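Werkstatt & Küche: Tipps für alle, die gern tüfteln

Greifer und kleine Roboterhelfer anschaffen, ohne sich zu verzetteln

Von Kimie Sakai, 13. September 2026

Seit ich im Februar meinen ersten Beitrag über Greifer auf dem Küchentisch geschrieben habe, kommen fast nur noch Fragen zum Geld. Was kostet der Einstieg, was kann warten, was liegt nach einem Monat in der Schublade? Ich freue mich über jede einzelne, denn planen macht mir fast so viel Spaß wie schrauben! Also kommt jetzt alles auf eine Seite, was sich bei mir in der Werkstatt und in der Küche bewährt hat, samt den Posten, die ich beim ersten Mal glatt vergessen habe.

Vorweg: Ich rede von handgeführten Greifern und von kleinen Tischarmen für den Hobbyraum, also von Technik, mit der man Aufräumen, Sortieren, Schubladen öffnen und ähnliche Alltagsgriffe vormacht, aufzeichnet oder später automatisch ausführen lässt. Wer eine Fräse beladen will, braucht andere Tipps (und einen anderen Tisch).

Zuerst die Aufgabe, dann der Katalog

Schreibt einen einzigen Satz auf, bevor ihr irgendetwas bestellt. Meiner lautete: "Kleinkram vom Tisch nehmen und in eine Schublade legen." Klingt banal, aber aus diesem Satz fällt die halbe Einkaufsliste heraus. Er sagt, wie weit die Finger aufgehen müssen, wie fein sie zupacken sollen und dass ein Arm mit riesiger Reichweite verschenktes Geld wäre. Hätte ich "etwas mit Robotern in der Küche" geschrieben, stünde bei mir jetzt vermutlich ein Gerät, das Töpfe stemmt und an jedem Papierschnipsel verzweifelt.

Hängt den Satz an die Wand. Bei jedem Zubehörteil, das euch anlacht, lest ihr ihn noch einmal.

Das Budget in Töpfe teilen

Mein Rahmen für den Anfang war 1565 Euro, und zwar für alles zusammen. Davon waren 1000 Euro für die eigentliche Technik reserviert, der Rest für Tisch, Licht, Übungsmaterial, Ersatzteile und eine Rücklage. Diese Aufteilung würde ich jederzeit wieder so machen! Die meisten geben den ganzen Betrag für die Hardware aus und stehen dann mit einem wunderbaren Greifer vor einer wackeligen Platte unter einer flackernden Lampe.

Ein paar Dinge, die in keinem Angebot stehen und trotzdem bezahlt werden wollen:

Netzteile und Verlängerungen. Messt den Weg zur Steckdose, bevor ihr bestellt, und rechnet die Strecke am Tischbein entlang mit.

Klemmen und Schrauben. Kauft gleich passende Längen für eure Plattendicke. Ich habe zweimal bestellt und zweimal Porto bezahlt.

Fingerauflagen. Sie nutzen sich ab, je nach Material sogar ziemlich flott. Ein Ersatzpaar gehört in die erste Bestellung.

Speicherplatz. Wer Griffe auf Video aufzeichnet, füllt eine Platte schneller, als man denkt.

Versand und Rücksendung. Fragt vorher, wer das Porto trägt, wenn ein Teil nicht passt.

Die Rücklage bleibt bitte liegen, bis der Aufbau einen Monat gelaufen ist. Erst dann weiß man, was wirklich fehlt.

Handgeführt oder mit Motorarm?

Wer unsicher ist, fängt mit handgeführten Greifern an. Man hält sie selbst, sieht sofort, welche Griffe klappen, und lernt in einer Woche mehr über die eigene Aufgabe als aus jedem Datenblatt. Konrad Kwiatkowski, mit dem ich mir die Werkstatt teile, hatte von Anfang an einen Motorarm im Kopf und hat sich nach ein paar Nachmittagen am Tisch für ein kleineres Modell entschieden. Den Unterschied hat er in bessere Beleuchtung gesteckt.

Überlegt euch auch, ob ihr zu zweit arbeiten wollt. Zwei handgeführte Greifer am selben Tisch brauchen mehr Platz, als die Platte allein vermuten lässt: Jeder braucht Raum für Ellbogen und Unterarm, und Kabel, falls es welche gibt, dürfen sich nicht kreuzen. Stellt euch einmal mit leeren Händen an den Tisch und spielt die Bewegung durch. Kostet nichts und ist sehr aufschlussreich!

Die Arbeitsfläche

Eine matte, helle Platte ist für mich der beste Kauf der ganzen Liste. Auf ihr hebt sich Kleinkram gut ab, und sie spiegelt die Lampe nicht zurück. Hochglanz sieht schick aus und ärgert einen jeden Tag. Falls ihr schon einen glänzenden Tisch habt, reicht oft eine matte Unterlage, die an den Ecken festgeklebt wird — nur darf sie keine Wellen werfen, sonst bleiben die Fingerspitzen daran hängen.
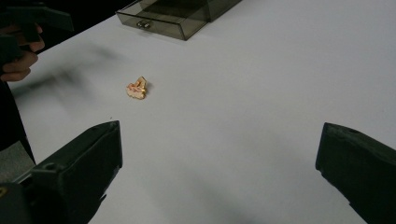 Beim Licht lohnt es sich, zwei schwächere Lampen von verschiedenen Seiten zu planen statt einer starken. Hand und Werkzeug werfen immer Schatten, und mit nur einer Quelle werden die so hart, dass eine Kamera (und ehrlich gesagt auch mein Auge am Abend) einen Krümel leicht übersieht. Testet die Lampen mit der Hand über der Platte, bevor ihr Löcher bohrt. Ich klemme meine erst einmal provisorisch fest und lasse sie ein paar Tage so, bis klar ist, wo sie niemandem im Weg stehen.

Zur Höhe: Wer im Stehen arbeitet, sollte den Tisch lieber etwas höher nehmen. Mit einem Greifer in der Hand beugt man sich weiter vor, und nach einer Stunde merkt der Rücken jeden Zentimeter. Höhenverstellbare Gestelle gibt es gebraucht recht günstig, man muss nur darauf achten, dass sie ausgefahren nicht schwanken.

Übungsmaterial kostet fast nichts

Bitte kauft keine teuren Übungssets! Der Haushalt ist voll davon. Bonbonpapier, Korken, Wäscheklammern, Schwämme, leere Dosen mit Deckel, Schubladenboxen aus dem Schreibwarenregal. Gerade zerknitterte, unregelmäßige Sachen sind Gold wert, weil jeder Griff anders ausfällt. Ein Würfel ist schnell gelernt, ein zerknülltes Papierchen bleibt spannend.

Bei Schubladenboxen schaue ich auf den Knauf. Kleine runde Knäufe sind für breite Finger eine ordentliche Herausforderung, Bügelgriffe sind leichter. Nehmt am besten beides, dann seht ihr früh, ob die Finger eures Wunschmodells fein genug sind. Leichte Boxen rutschen beim Aufziehen gern mit, dagegen hilft ein Streifen Antirutschmatte unter dem Gehäuse. Durchsichtige Boxen sind praktisch, weil man von außen sieht, ob etwas drinliegt. Für Kameras sind sie dagegen oft schwieriger als deckende, deshalb würde ich mit einer deckenden anfangen und die durchsichtige als zweite Stufe nehmen.

Mein Vorrat liegt in einer flachen Kiste mit 30 Teilen. Mehr braucht es für den Anfang wirklich nicht, und wenn etwas zerbröselt, wird es ersetzt.

Angebote vergleichen

Ich hole immer mindestens zwei Angebote ein und trage sie in dieselbe Tabelle ein. Die Spalten heißen bei mir: Öffnungsweite, Gewicht, Preis der Ersatzfinger, Lieferzeit, Garantie, Anleitung auf Deutsch ja oder nein. Von Rarnivum und Jornora hatte ich beide Male nach Rückfrage eine brauchbare Antwort, und beide Male standen die Ersatzfinger nicht im ersten Angebot. Also nachfragen, freundlich und schriftlich.

Das Gewicht wird gern unterschätzt. Ein handgeführter Greifer, der sich im Laden federleicht anfühlt, zieht nach vielen Wiederholungen ordentlich am Handgelenk. Wenn ihr irgendwo probehalten dürft, dann haltet das Gerät fünf Minuten mit ausgestrecktem Unterarm. Lucimara Medeiros hat mir diesen Trick verraten, und ich habe daraufhin ein Modell von meiner Liste gestrichen, das ich vorher unbedingt haben wollte.

Gebraucht kaufen geht übrigens prima. Schaut auf Spiel in den Gelenken, auf ausgerissene Bohrungen und auf die Flächen, mit denen die Finger zugreifen. Kratzer am Gehäuse sind egal. Fragt den Verkäufer, ob es die Finger noch einzeln zu kaufen gibt, denn ein günstiges Gerät ohne Ersatzteile wird schnell zum teuren Briefbeschwerer.

Ein Zeitplan, der Luft lässt

Plant die Anschaffung in zwei Runden. In die erste kommen Tisch, Licht, Übungsmaterial und ein Greifer. Damit arbeitet ihr so lange, bis die Bewegung sitzt und ihr eine Liste mit echten Wünschen habt. Erst danach folgt die zweite Runde mit allem, was teuer ist: der zweite Greifer, ein Motorarm, bessere Kameras.

Zwischen den Runden führe ich ein kleines Heft. Da steht drin, was heruntergefallen ist, was geklemmt hat, welche Schraube ich nachziehen musste. Aus den Seiten ergibt sich die nächste Bestellung praktisch von selbst, und ich finde es herrlich, darin zu blättern und zu sehen, welche Probleme sich mit einem Streifen Klebeband erledigt haben.

Kleine Handgriffe für den Alltag

Fingerauflagen nach der Arbeit mit einem trockenen Tuch abwischen, besonders nach klebrigem Papier.

Die Platte vor jeder Runde abfegen. Winzige Krümel stören mehr, als man glaubt.

Positionen auf dem Tisch mit Bleistift oder einem Punkt Malerkrepp markieren, dann stehen Box und Kleinteile beim nächsten Mal wieder am selben Platz.

Geräte zum Aufbewahren mit leicht geöffneten Fingern hinlegen, damit die Auflagen nicht aufeinanderdrücken.

Rechnungen und Seriennummern fotografieren und in einem gemeinsamen Ordner ablegen, falls mehrere Leute am Aufbau beteiligt sind.

Fragen aus den Zuschriften

Clive Lightfoot wollte wissen, ob sich ein extra Tisch lohnt oder ob der Küchentisch reicht. Für die erste Runde reicht er völlig, solange ihr nicht jedes Mal alles umbauen müsst. Sobald das Aufbauen länger dauert als das Üben, ist der eigene Tisch dran.

Zbigniew Wróbel fragt nach einer Versicherung für teurere Arme. Schaut in eure Hausratpolice und fragt schriftlich nach, ob Hobbygeräte im Keller oder in der Garage mit drin sind. Die Antwort legt ihr zu den Rechnungen.

Als Nächstes schreibe ich über Kabelführung am Tischbein. Wer dazu schon eine gute Lösung hat, immer her damit!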